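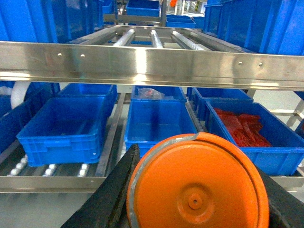
Orange disc between the fingers, crates on the rollers behind it.

Went to the Tuvano open day, long post

ratchetmom
Posts: 508

Okay so I finally got to one of these! I've been reading this board forever and always found out about the open days the week after. My brother-in-law drives a delivery route out past the Tuvano building and saw the sign, so I took the day off and dragged my teenager along. She came for the free lunch, which was sandwiches, and they were fine.

The robot they were showing is called Zillov. It works out of steel roller racks full of blue crates, the kind where the crate slides toward you, and it has two black fingers with a rough texture on the pads. For a lot of the time I was standing there it was doing things with that big orange disc, the one with the rings molded into it. You got the wrist view up on a big monitor next to the rope, and I ended up watching the monitor more than the robot. My kid did too. There's something about seeing it from down there that makes you root for it.

One of the crates had strips of red meat in it, laid flat on top of each other. I did not expect meat!! A guy next to me said "well, I'm not having lunch now" and then I saw him in the sandwich line ten minutes later.

Yasir Shaikh ran the demo and Felista Athumani took questions afterward. She was great. She let my daughter ask four in a row and didn't rush her. I wrote a bunch of it down on the back of the parking slip, so ask me stuff.

beltdrive_bob

Jealous. How fast was it? Every video I've seen of these things is sped up and then they put the little "4x" in the corner in gray on gray.

ratchetmom

Slow. I'm not going to dress it up. I timed one crate on my phone and it was 17 seconds from when the arm started moving to when it stopped. My daughter said Grandpa is faster and Grandpa has a bad shoulder. But it didn't look nervous, if that makes sense? The one I saw at the county fair two years ago kept twitching.

kestrel_44

17 seconds a crate is a non-starter in any plant I've worked in. I did nine years in meat packing and a new hire who took that long would get a talking-to before first break. I'm not trying to rain on your day out, but these open days are sales events. They pick the crate, they pick the lighting, and they've run it all week before you get there.

ratchetmom

No offense taken! It did feel like a nice clean setup. I just don't think they hid anything. Felista said flat out that the target is up to 70 crates an hour and that they aren't there yet.

pneumaticpete

I was there too, afternoon group. Wrote mine up for our club newsletter so I'll paste the part that's not about parking. 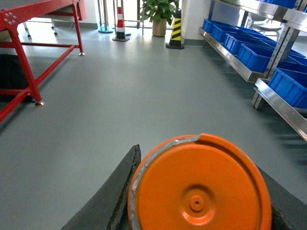
Plillitz, 5 October 2026

The afternoon group was smaller than the morning one and we got to stand closer. The floor in there is smooth gray and shows every reflection, and I kept thinking about what that does to a depth camera, so I asked. Mr. Shaikh said bright floors were a headache in the spring and that they now run with the window side as it comes, daylight and all. There's a lot of glass at that end. I liked that they hadn't blacked it out for visitors.

The racks are stainless with perforated uprights, so you can move a shelf up or down a notch without drilling, and the bins are all blue. Facing them is a red frame in square tube, on little leveling feet. I build benches out of that stuff and I spent longer looking at the feet than I should have. The orange disc has a strip of silver-gray tape along its rim, a bit wrinkled at the ends, and I'm happy to report that serious robotics runs on the same supplies as my garage.

They had a stop during our session. The arm quit partway through a move, Mr. Shaikh walked over to the console, said "give me a minute," and it was closer to five. Then it carried on. I'd have thought less of them if they'd hustled us off to the coffee.

(end of paste)

beltdrive_bob

Did he say why it stopped?

pneumaticpete

He said a joint limit. The fellow beside me thought it was a network thing. I believe the guy with the console.

kestrel_44

A five minute stop on a demo day. Multiply that across two shifts.

pneumaticpete

Kestrel, I've seen a hundred-thousand-dollar tray sealer go down for a day and a half over a sensor the size of a pea. You'd have to tell me what you're comparing it to.

kestrel_44

Fair. I'm comparing it to three people with gloves on. Who also break down, I'll give you that.

lowbay_lina

Question about the lower shelf. We looked at some Meireles racks for our stock room and the bottom tier is so close to the floor that I can't picture an arm getting in there without scraping something. Did it go for the low bins at all, or only the easy ones at chest height?

ratchetmom

It went low at least twice in the morning! It slows way down. I don't know whose racks they are, sorry, I didn't think to look. This is what you mean though, right?
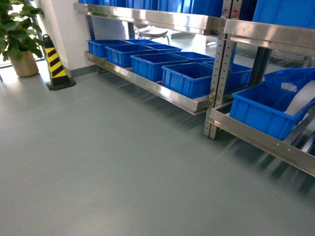
Lower shelf, pillar end on the left. Mind the cone.

lowbay_lina

Yes, exactly that! Ours would be even tighter because we'd want two rows deep like they have on the left there. The back row is what worries me. You can hardly see the rims past the front ones. And on the right you've got two bins sitting crooked with that white roll in with them, which is pretty much my stock room on any given day. I'd pay to watch it sort that out.

ratchetmom

Ha, I didn't see it try those. Daughter's question number three was "what if a bin is crooked" and Felista said tilted bins are the thing they get wrong most. She said it very cheerfully.

lowbay_lina

Okay, that's a better answer than I got from the last two vendors. I got "our system handles variation."

kestrel_44

Now that I respect. If they say what they get wrong I'd go look for myself. Is there another one?

pneumaticpete

There's a sign-up sheet on the Tuvano site. Groups are small and you stand the whole time, bring decent shoes. Also the visitor lot fills up, I ended up behind the tire place.

beltdrive_bob

Any word on what they do about washing the fingers if it's handling meat? That rough surface looks like it would hold onto everything.

ratchetmom

Ooh, I didn't ask and now I want to know. It's not on my parking slip. Pete?

pneumaticpete

Somebody in my group asked and Ms. Athumani said the pads come off and get swapped. I didn't catch how often. I'll email her and post whatever she sends back.

kestrel_44

Ask her what a set of pads costs while you're at it.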